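학생 프로젝트 최종 보고서

과제명: 공용 보드게임 물품의 보관 및 정리 체계 개선 – 포커 칩 케이스를 중심으로
수행 팀: Skosomholm 팀
작성자: Suha Sabbagh, Sushil Bisht
제출일: 2023년 6월 7일

1. 과제 개요

본 보고서는 생활디자인 실습 교과목의 학기 과제로 수행한 공용 보드게임 물품 정리 프로젝트의 결과를 기술한 것이다. 대상은 학생회관 2층 Erner 라운지에서 대여용으로 관리하는 게임 물품이며, 그중 구성품의 수가 많고 반납 점검에 시간이 오래 걸리는 포커 칩 케이스를 중점 대상으로 선정하였다.

라운지의 대여 기록을 확인한 결과 지난 학년도의 게임 물품 대여 건수는 총 1,545건이었고, 이 중 포커 칩 케이스를 포함한 카드 및 칩 계열 물품의 대여는 336건이었다. 반납 시 비고란에 구성품 누락 또는 혼입이 기재된 사례는 카드 및 칩 계열에 집중되어 있었으며, 특히 딜러 버튼과 블라인드 버튼이 다른 케이스에 섞여 들어간 경우가 반복적으로 나타났다.

이에 본 팀은 다음의 두 가지를 과제 목표로 설정하였다.
가. 케이스 내부의 칩과 부속품 배치 기준을 정하고, 대여자가 별도의 설명 없이 따를 수 있도록 한다.
나. 케이스의 보관 위치와 거치 방식을 정하고, 케이스와 벽면의 손상을 줄인다.

2. 수행 환경

배치 실험은 Srivastava 실습실의 작업대에서 진행하였다. 라운지의 탁자는 상시 이용되고 있어 동일한 조건을 유지하기 어려웠으므로, 지도 교수와 협의하여 실습실의 작업대를 사용하기로 하였다. 작업대는 상판이 흰색이고 알루미늄 프로파일 골조로 둘러싸여 있으며, 삼면의 벽에는 곡선 무늬의 벽지가 시공되어 있다. 뒷벽과 왼쪽 벽에는 검은색 철망 바구니가 설치되어 있다. 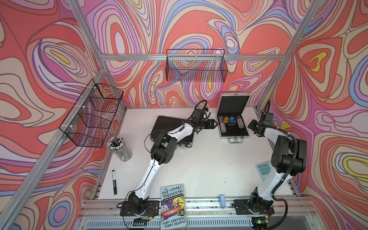
실험에 앞서 팀원 간 역할을 구분하였다. Suha Sabbagh는 배치 기준안의 작성과 대여 기록의 분석을, Sushil Bisht는 보관 위치 조사와 안내문 제작을 담당하였다. 이용자 면담은 두 팀원이 공동으로 실시하였다. 면담 대상은 라운지 이용 경험이 있는 재학생으로 한정하였으며, 면담 내용은 개인을 식별할 수 없는 형태로 정리하였다.

바구니는 정리 과정에서 임시 보관함으로 활용하는 방안을 검토하였다. 뒷벽의 바구니는 깊이가 얕아 카드와 안내문을 두기에 적합하고, 왼쪽의 바구니는 더 깊어 부피가 있는 물품에 적합하다고 판단하였다. 다만 칩과 버튼은 케이스 밖에 두지 않는 것을 원칙으로 하였으므로, 최종안에는 바구니의 사용을 포함하지 않았다.

3. 케이스 내부 배치

3.1 기존 배치의 문제점

기존에는 칩을 트레이의 홈에 눕혀 보관한다는 것 외에 정해진 기준이 없었다. 면담에 응한 이용자들은 칩의 색을 구분하여 넣어야 하는지, 한 홈에 두 색을 함께 넣어도 되는지를 판단하기 어려웠다고 답하였다. 부속품의 자리 또한 명시되어 있지 않아, 게임이 끝난 뒤 빈 곳에 임의로 넣는 경우가 많았다.

3.2 배치 기준안

본 팀은 색상별로 홈을 완전히 분리하는 안(가안)과, 한 홈에 두 색을 넣되 순서를 통일하는 안(나안)을 비교하였다. 가안은 점검이 쉬운 반면, 수량이 적은 색상의 홈에 빈 공간이 생겨 운반 중 칩이 흐트러지는 단점이 있었다. 나안은 홈을 채워 보관할 수 있고, 인접한 홈끼리 색의 경계가 맞는지를 보는 것만으로 이상 여부를 파악할 수 있다는 장점이 있었다. 두 안을 번갈아 적용한 뒤 최종적으로 나안을 채택하였다.

채택한 기준에서는 보라색 칩을 홈의 한쪽 끝에 먼저 넣고, 나머지 구간을 연한 주황색 칩으로 채운다. 옆 홈에도 같은 순서를 적용한다. 블라인드 버튼을 비롯한 원형 부속품은 두 칩 열 사이의 공간에 모아 둔다. 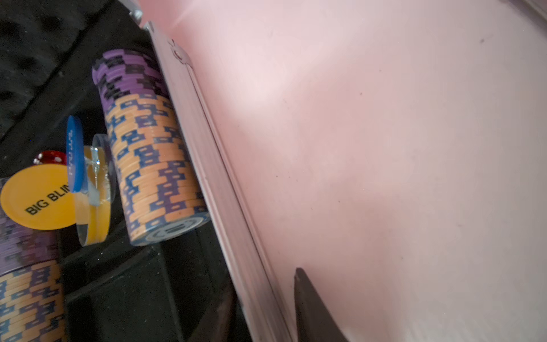 그림 1. 트레이에 눕혀 보관한 칩과 두 칩 열 사이의 빅 블라인드(BIG BLIND) 버튼 및 원형 부속품

부속품을 칩 사이에 모으는 방식에는 한계도 있다. 원형 부속품은 크기와 형태가 서로 비슷하여 겹쳐 놓으면 아래쪽 버튼의 글자가 가려지기 쉽다. 면담에서도 버튼의 개수를 확인하려면 모두 꺼내 보아야 한다는 의견이 있었다. 본 팀은 칸막이를 추가하는 방안을 검토하였으나, 케이스의 뚜껑이 닫히는 높이를 확보하기 어려워 이번 과제에서는 제외하였다.

4. 케이스의 보관 위치

4.1 현황 조사

보관 위치에 관한 조사는 케이스를 눕혀 두는 방식과 세워 두는 방식으로 나누어 실시하였다. 눕혀 두는 방식은 안정적이지만 차지하는 면적이 넓고, 위에 다른 물품을 쌓게 되는 문제가 있다. 세워서 벽에 기대는 방식은 면적을 적게 차지하나, 모서리와 벽면이 닿는 부분의 관리가 필요하다. 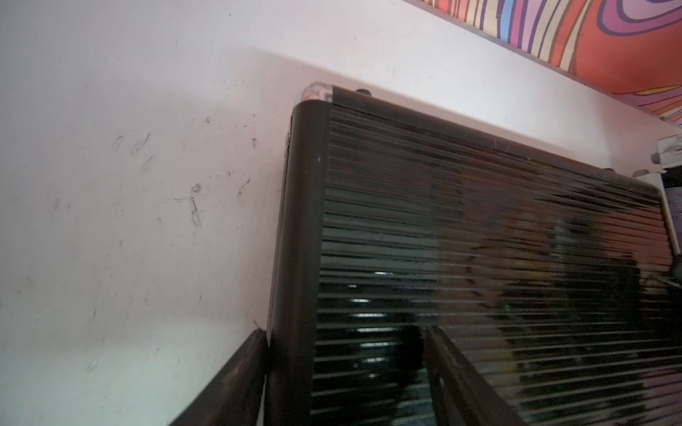
그림 2. 벽에 기대어 세운 검은색 케이스와 벽면의 긁힌 자국

흰색 벽면에는 짙은 긁힘과 얼룩이 여러 군데 나타나 있다. 해당 자국의 발생 원인은 본 조사에서 특정하지 않았으나, 단단한 물품을 벽에 직접 기대어 두는 장소에서는 벽면 보호가 필요하다는 점에 팀원 모두 의견을 같이하였다. 케이스의 모서리에는 반투명 플라스틱 보호대가 있으며, 보호대 표면에도 흠집이 있다. 케이스 앞면은 가는 가로 살이 이어진 골판 형태로 광택이 있어, 잔흠집이 눈에 띄기 쉬운 편이다.

4.2 개선안

검토 결과, 평상시에는 선반에 눕혀 보관하고 그 위에 다른 물품을 올리지 않는 것을 기본으로 정하였다. 공간이 부족하여 세워 둘 때에는 벽과 케이스 사이에 펠트 패드를 대도록 하였다. 패드는 Wostetti사의 접착식 제품을 시험용으로 구입하였으며, 설치 후의 내구성 평가는 후속 과제로 남겨 두었다.

5. 안내문 제작 및 의견 수렴

배치 기준과 보관 방법을 한 장의 안내문으로 정리하여 케이스 뚜껑 안쪽에 부착할 수 있는 크기로 제작하였다. 초안은 문장 위주로 작성하였으나, 읽는 데 시간이 걸린다는 의견에 따라 홈의 단면도를 중심으로 수정하였다. 색상 이름만으로는 구분이 어려운 이용자를 고려하여, 단면도에는 칩 가장자리의 무늬 색도 함께 표기하였다.

안내문에 관한 온라인 설문에는 323명이 응답하였다. 자유 의견에서는 버튼의 명칭을 영문과 한글로 병기해 달라는 요청과, 반납 점검표를 안내문과 통합해 달라는 요청이 있었다. 명칭 병기는 최종본에 반영하였다. 점검표 통합은 라운지의 기존 서식과 중복되므로 담당 부서와의 협의가 필요하여 보류하였다.

6. 향후 과제

본 과제에서 다루지 못한 사항은 다음과 같다. 첫째, 부속품 전용 칸막이의 설계와 뚜껑 높이의 재검토가 필요하다. 둘째, 펠트 패드의 부착 위치와 교체 주기를 정해야 한다. 셋째, 배치 기준이 누락 및 혼입 사례의 감소에 미치는 영향은 한 학기 이상의 대여 기록을 확보한 뒤 분석하여야 한다.

라운지 측과는 9월부터 새 안내문을 전체 칩 케이스에 부착하기로 협의하였다. 안내문 원본과 면담 정리 자료는 학과 자료실에 제출하였으며, 열람을 원하는 경우 작성자에게 문의하면 된다.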